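FOR RELEASE 6/3/18

Etham Repair Shop Opens a Second Night for Old Computers

Hi, Caroline Owino here, from Stuser in Etham. I'm thrilled to say our Fix-It Nights are growing! We started in April with one evening a month in the back of our Prorngate store, and people kept asking for more — so now there will be two. 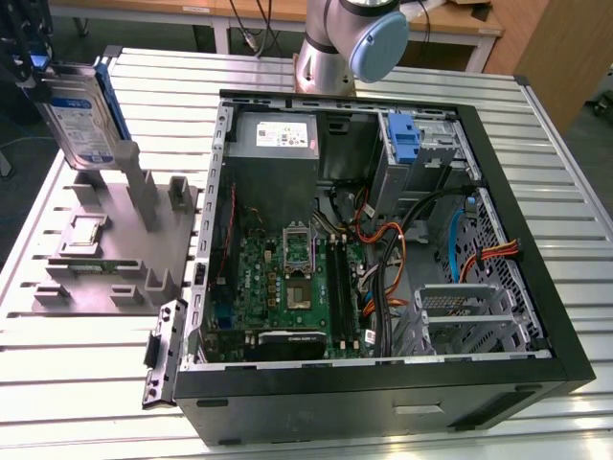
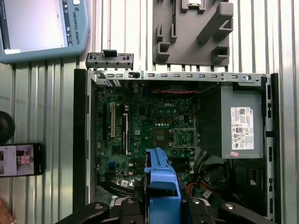

Do I need to know anything about computers before I come?

Bring whatever you know, even if it's just where the power button is. Someone from our bench team sits with you the whole evening and you do as much or as little of the work as you like.

So far 353 people have signed up for our mailing list, which is a lot for a town our size (my mother is on it twice, but still!). Each night has 24 seats, and we're holding 14 of them for folks who haven't been before. A seat costs $5 and that covers the tools, the coffee and any screws you drop under the table. Parts are extra, and we'll tell you the price before anything gets ordered.

Noman Rana will run the new second night. He used to teach high school shop and he is wonderfully patient with people who are scared of breaking things. "Most folks want their old family photos back and a machine that starts up without groaning," Noman told me. "We can usually help with the photos, and the groaning is often dust."

Tahira Orakzai of Orakzai Office Supply is giving us a big stack of used keyboards and monitors, free to anyone who needs one to go with a repaired computer. Thank you, Tahira!

Laptops and desktops are both welcome. Please back up your files at home if you can, and bring your own power cord — we run out every single time. Printers will have to wait until the fall.

To save a seat, stop by the front counter in Prorngate and ask for me or Noreen Hayat. Reporters are welcome any night, and Noreen can set up a visit.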